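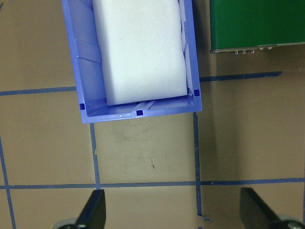
**Niederschrift über die Sitzung des Arbeitskreises Auswärtige Beziehungen**

Mittwoch, 17.30 Uhr, Sitzungssaal 2
Vorsitz: Vija Šimkus
Schriftführung: Geschäftsstelle

**TOP 1 – Eröffnung und Tagesordnung**

Die Vorsitzende eröffnet die Sitzung und stellt die form- und fristgerechte Einladung sowie die Beschlussfähigkeit fest. Der TOP »Reisekostenordnung« wird auf Antrag der Geschäftsstelle vertagt. Die so geänderte Tagesordnung wird ohne Gegenstimme angenommen.

**TOP 2 – Niederschrift der letzten Sitzung**

Zu TOP 4 wird angemerkt, dass es »Kenntnisnahme« statt »Zustimmung« heißen muss. Mit dieser Änderung wird die Niederschrift genehmigt.

**TOP 3 – Besuch der Parlamentsdelegation aus Braltora**

Die Geschäftsstelle berichtet über den Stand der Vorbereitungen. Die Delegation umfasst 23 Personen und trifft im November ein. Vorgesehen sind ein Empfang im Plenargebäude, ein Gespräch mit dem Rechtsausschuss sowie eine öffentliche Ansprache der Delegationsleitung. Für die Ansprache stehen im großen Saal 300 Plätze zur Verfügung, davon sind 145 für geladene Gäste reserviert.

In der Aussprache wird gefragt, ob die Ansprache simultan oder konsekutiv gedolmetscht werden soll. Die Vorsitzende spricht sich für eine Simultanübertragung aus. Ein Mitglied gibt zu bedenken, dass die Kabinentechnik im großen Saal zuletzt gestört war. Die Geschäftsstelle sagt eine Prüfung bis zur nächsten Sitzung zu.

**Beschluss:** Der Arbeitskreis stimmt dem Programmentwurf zu. Die Rednerfolge wird der Vorsitzenden zur Abstimmung mit dem Protokoll überlassen.
(einstimmig bei einer Enthaltung)

**TOP 4 – Partnerschaftsabkommen mit der Region Kiltier**

Der Entwurf liegt in der dritten Fassung vor. Strittig ist weiterhin Artikel 6 – die Beteiligung der kommunalen Ebene am gemeinsamen Beirat. Der Rechtsdienst hält die Formulierung für zulässig, empfiehlt jedoch eine Befristung auf die laufende Wahlperiode.

**Beschluss:** Artikel 6 wird mit der Empfehlung des Rechtsdienstes an den Hauptausschuss überwiesen.
(mehrheitlich, zwei Gegenstimmen)

**TOP 5 – Zuschuss für die Wahlbeobachtung**

Beantragt sind 2.000 Euro für die Vorbereitungsseminare der Beobachtergruppe. Die Mittel sind im Haushaltsansatz enthalten. Der Antrag wird ohne Aussprache einstimmig angenommen. Der Verwendungsnachweis ist der Geschäftsstelle nach Abschluss der Seminare vorzulegen.

**TOP 6 – Verschiedenes**

Das Antwortschreiben an die Szénási-Stiftung ist versandt. Die Vorsitzende bittet darum, Anmeldungen zum Empfang ausschließlich schriftlich einzureichen.

Ende der Sitzung: 19.10 Uhr

gez. Vija Šimkus, Vorsitzende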